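26/12/22

Segunda-feira calma, metade do pessoal de férias, e aproveitei para voltar à massa-mãe Sultana, que andava meio esquecida desde outubro (coitadinha!). Alimentei com 462 g de farinha de centeio e deixei descansar. Passadas 7 horas tinha crescido bem, com um cheiro a maçã que me deixou todo contente. A Renum continua preguiçosa, talvez queira mais água. O Mizanur Saha sugere 20 g de mel, e eu, que sempre torci o nariz a isso, vou experimentar amanhã no lote 1081. Falta lavar os frascos e pedir mais centeio à Tavum.

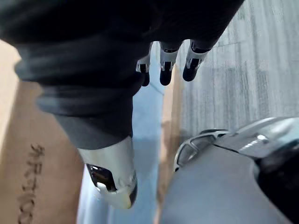
Caixa de cartão aberta, junto a uma superfície cinzento-clara.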